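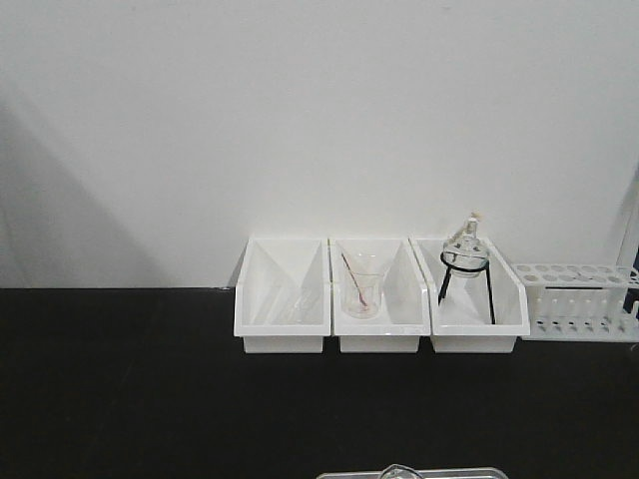
4. Setting up the bench for the glassware task

These steps are for club members running the Duvow arm in the Saturday session. Allow 19 minutes the first time. Read section 3 (power and emergency stop) before you start.

4.1 Switch the arm off at the wall and check that the green light on the controller has gone out.

4.2 Wipe the bench top and let it dry.

4.3 Push the three white bins back against the wall, side by side, open fronts facing you.

4.4 Stand the small beaker upright in the middle bin and lean the stirring rod inside it.

4.5 Put the black tripod in the right-hand bin. Seat the glass vessel in the ring and check that the stopper is in.

4.6 Place the test tube rack to the right of the bins.

Note: The left-hand bin is the drop-off bin. Empty it at the start of every run.

Caution: Do not reach over the bench while the arm is live. If a piece tips over, press stop first and then pick it up.
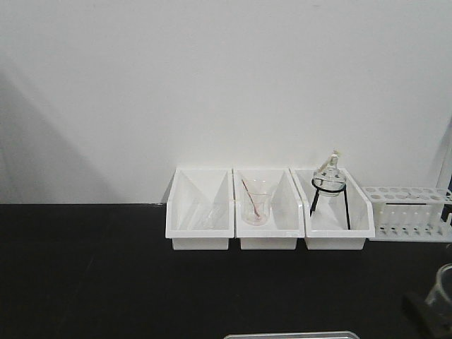
4.7 Switch the arm on and load the file called Cirnine from the club laptop. The older file, Ferel, has the wrong bin height and must not be used.

4.8 Set the speed to 27 per cent. Teams that have passed the safety check with Edem Quartey may go up to 88 per cent for the timed run.

4.9 Press Home and wait for 2 beeps.

4.10 Run the program once with the gripper open all the way through. Watch the clearance over the bin sides.

4.11 If the clearance is good, run it again with the gripper enabled. One person stays at the stop button until the arm is back at Home.

Note: If the arm halts with a reach error, move the bins back to the wall and repeat from 4.9.

Report chipped or cracked glass to Oana Crăciun. Do not put it back in the cupboard.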